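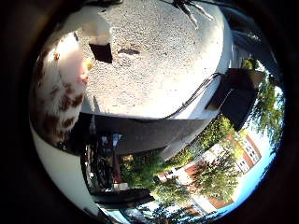 Gravel in full sun, December.

Dye shed notebook, December, started mid-morning

Back onto the eucalyptus leaf after the disaster with the onion skins (see two pages back, the page with the stain on it). I want a proper burnt orange on the Grodum wool before we commit to the big blanket order, and so far I've had tan, tan, slightly pinker tan and one really gorgeous rust that I can't repeat because I didn't write down what I did. Hence all this writing down!

Wool is the undyed Grodum, the four-ply, in 100 g skeins. I pulled four from the same bag and tied them in figure eights with cotton, loosely this time. The white bands on the last lot were my own fault for tying them like parcels. All four had a scour in warm water with the pH-neutral stuff and then sat in it with the lid on until it was cool enough to put my hands in. The water came out a bit yellow and smelling like sheep, so there was still plenty of spinning oil in there. I gave them a second scour and that one stayed clear.

Mordant: skeins 1 and 2 got alum at 17 g each. Skein 3 got nothing, because Hafþór Kárason reckons eucalyptus doesn't need it on wool and that I'm wasting alum. Skein 4 also got nothing, but it's going in the iron afterwards. If he's right about skein 3 I'll have to buy him lunch, which he has already mentioned twice.
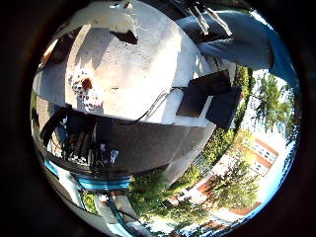 The leaf is from the two silver-leaved trees down at the Bunting end of the road, picked up off the ground after the windy night and dried in a pillowcase for a fortnight. I have a feeling the good rust batch was dried leaf too, and all the tans were fresh, but that's memory talking and I wouldn't put money on it. I've used leaf up to 100 per cent of the weight of fibre in the past and been stingy with it more often than not. Today I went well over that and just crammed the pot. I'll weigh what's left in the pillowcase and work backwards.

Pot is the big stainless one we call the Rulley, after the label on the base. Do NOT use the aluminium one for this, whoever is reading. It dulls everything and then we all stand around blaming the tree.

Leaf in, covered with tank water, brought up slowly and held at a simmer with the lid on. The smell is fantastic for the first while and then it gets into your hair. The water went yellow, then a sort of weak tea, then all at once a proper reddish brown, and that's the point where I usually lose patience and put the wool in. Made myself wait. Went and labelled jars.

Total time on the leaf before any wool went in was 112 minutes by the kitchen timer. I'd have called it an hour if you'd asked me, so that probably explains a fair few of the tans.

Left the leaf in the pot, by the way, in with the wool. I know the book says to strain. Straining lost me a lot of colour in spring and I'd sooner spend the evening picking bits out. The skeins went in wetted out and squeezed, all except number 4, which I dropped on the floor and had to rinse again.

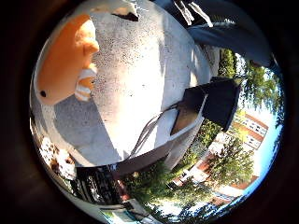

Early afternoon check: skein 2 (alum) is ahead of skein 1 (also alum), and it has no business being. Same wool, same mordant pot, same everything. The only thing I can think of is that 2 was sitting right down in the leaf and 1 was floating about on top having a lovely time. Pushed 1 under with a plate. If they even up by tonight then I'm going to make a habit of the plate.

Skein 3, the no-mordant one, is annoyingly good. It's a warmer orange than either of the alum ones, which look more gold against it. Have not told Hafþór yet.

Iron: a tiny pinch of ferrous sulphate dissolved in a jar of hot water, then into a bucket of warm. Skein 4 only, and only after it's had the full time in the dye. Last time I tipped in what I thought was a pinch and the wool went charcoal in the time it took to find the tongs, and it felt like string afterwards. Mix it in the jar, add half, look at it, add the rest if you need to. Gloves, and keep that bucket for iron and nothing else – I've written IRON on it in paint pen, on the lid as well.

Late afternoon: gas off, everything left in the pot to cool with the lid on. I'm leaving 1, 2 and 3 in overnight. Skein 4 has had its dip and is a very nice deep brown with a bit of purple when you turn it, close to the colour of the border on the Trekemitz blanket. I'd happily do the whole order in that, but they've asked for orange.

Still to do:
Weigh the leftover leaf and write it HERE, not on an envelope.
Cut a length off each skein for the light test, half under card and half in the window.
Wash test with the ordinary wool wash, warm, with a bit of undyed in there to see whether it picks anything up.
Ask at Grodum if the next bag will be the same clip. If it's different I'll need to run skein 3 again before promising anyone anything.
More cotton ties, we're nearly out.
Ring Hafþór about lunch.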